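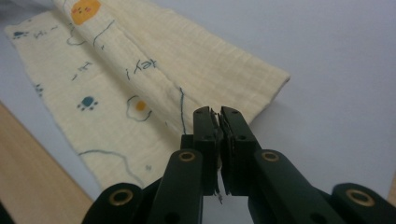

How to swap a blown headlight bulb

I put this off for weeks and then it took me 8 minutes, so don't be like me! Lights off, key out, hood up. Find the back of the headlight housing (on my old Tirkent the driver's side is tight, so I slide the washer filler neck over first). Unplug the connector - press the tab, don't yank the wires - then turn the bulb a quarter turn to the left and pull it straight back.

Check the number on the base before you order. I got mine used from Henport, part 3747, and Oona Ahonen at the counter even threw in a spare seal. Keep your fingers off the new glass, twist it in, plug it up and try both beams before you close the hood.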